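Flostport's bullpen plan starts with the fourth inning

Malachy Ó Briain keeps the pitching schedule for Flostport on a single sheet, and the sheet does not list a starter, a setup man or a closer. It lists innings and the part of the opposing batting order most likely to come up in each one. The names are penciled in last, usually by three in the afternoon.

Ó Briain was hired as pitching coordinator in November, after several seasons in the same job at Brunemar. He inherited a staff that threw hard and tired early. The club has not signed a free-agent starter and, according to Ó Briain, did not go looking for one.

"We had four arms that could get through the order twice," he said in his office under the third-base stands. "We had none that could get through it a third time at the same level. You can spend money on that problem or you can schedule around it. We scheduled around it."

The schedule works in blocks. The first pitcher is assigned one trip through the order plus the top four hitters a second time. The second pitcher takes over at the fifth spot, whatever the inning and whatever the score. Most nights that falls in the fourth. The block ends early if the first pitcher's fastball drops by a set margin from his own average in the opening inning. It does not extend if he is pitching well.

That last rule has drawn the most argument. A pitcher with a shutout going comes out at the same spot as a pitcher who has given up three runs.

"The value of the rule is that it gets applied," Ó Briain said. "If I make an exception when a guy looks good, then the guy warming up doesn't know when he's coming in. He throws too much in the pen or he doesn't throw enough. I have seen both, and both cost you in the next inning."

Warmup throws are counted against a pitcher's weekly total in full. At Brunemar they were counted at half, and Ó Briain now considers that a mistake. A reliever who got up twice and never entered the game was going into the next day's plan as rested. At Flostport the same reliever is listed as used.

The accounting changes who is available. Under the old method, the club would usually show five relievers ready on the second night of a series. Under the new one it shows three or four. Ó Briain said the smaller number is closer to what the manager has to work with.

"The manager would like to see five," he said. "He had five on paper last year. Two of them had nothing left, and he found that out with men on base."

The staff also changed what it asks of a pitcher between outings. Side sessions are shorter. The throwing program is written for each pitcher by the training group, and long toss is optional for anyone who entered a game in the previous two days. The club bought no new tracking system for the bullpen mounds. It uses the one already installed at the park and reads three things from it: velocity, release height and extension toward the plate.

Release height is the one Ó Briain checks first. A pitcher who is tired, he said, will often hold his velocity for an inning by working harder, and the arm slot is what moves. He compares each outing with the pitcher's previous 100 fastballs and ignores anything older.

"I used to carry the whole season," he said. "You end up with 1000 pitches in the file and the ones from the spring are pulling the line around. A pitcher in the spring is a different pitcher. His legs are different. I don't want him in the average."

Grecu, the left-hander who opened most often during the first part of the schedule, has been the main test of the approach. He had worked deep into games before this season and had said publicly that he wanted to keep doing so. Ó Briain said the two of them met before camp and went through his previous year one batter at a time.

"I didn't tell him he was bad the third time through," Ó Briain said. "I showed him what he threw. He went away from the changeup. The first two times he threw it to get ahead, and the third time he saved it. So we talked about the changeup. We hardly talked about innings."

Grecu now throws the changeup earlier in the count to right-handed hitters and has dropped a cutter he used mostly when behind. His blocks run shorter than his old starts, and he takes the ball more often. Ó Briain declined to say whether the club would keep him in that pattern through the end of the schedule.
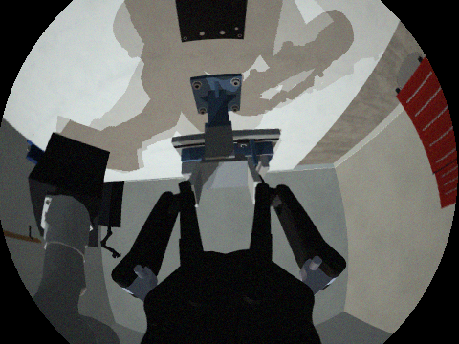
Prerkell takes a different view of how the blocks should be built. He told the club's radio broadcast that the change of pitcher should follow handedness instead of a fixed spot in the order, and that a right-hander brought in to face three left-handed hitters in a row is being asked to pay for somebody else's rule. He added that the velocity trigger should be looser in cold weather, when most pitchers start low and gain as they go.

Ó Briain had heard the comments. On the weather he mostly agreed. The margin was widened for April games after the first road trip, and the baseline is now taken from the second inning when the temperature at first pitch is low.

On handedness he did not agree. The fixed spot, he said, can be moved before the game and often is. Against a lineup with left-handers bunched in the middle, the sheet may put the change at the third hitter or the seventh. What it will not do is move once the game has begun.

"He's right that the matchup matters," Ó Briain said. "We do that work at two in the afternoon. I don't want to do it again at eight with the crowd going."

The part of the plan that remains unsettled is the ninth inning. Flostport has no assigned closer, and the sheet treats the last three outs like any others. In practice the manager has gone to the same right-hander in most one-run games, and Ó Briain has started writing him in for that block ahead of time. The pitcher asked for it. He wanted to know when to begin stretching.

Extra innings are handled on the back of the sheet. Each available pitcher is ranked there by how recently he has thrown, and the first name on the list is told before batting practice that he has the tenth. He does not throw in the bullpen until the game is tied in the eighth.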